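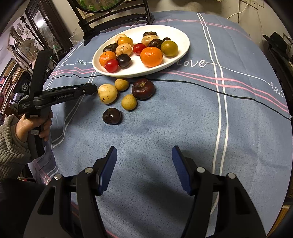
Page last changed: February, 4.11 pm

The case against the superfood shelf

Warketti wants you to eat more plants, and it would like you to start with a powder. The tub costs more than a week's worth of apples. Its label promises "daily balance", a phrase which could be tested by no one and so can't be wrong.

I spent 11 days on the stuff, two scoops each morning, stirred into water as instructed. It tasted of lawn. By the end I felt much as I had at the start, apart from a growing dislike of my own kitchen before 7 am.

Hundirus, a rival, sells its greens as a chewy bar. The firm told me that customers "report feeling brighter". How many customers, and brighter than whom? A second email brought a discount code.

There may be something in these products. Dried spinach is still spinach, after a fashion. But the claims grow as the portion shrinks, and at Thorlacius, where the whole day's serving fits in a capsule, they have grown to cover sleep, skin and mood -- all for six capsules a day, with food. I would like to know how much of the work is being done by the food.

The market in Novness still sells fruit by the bowl, and the greengrocer there makes no promises beyond "they're sweet this week". Even that I took with some doubt. I bought a bag of mandarins and two of them were sour.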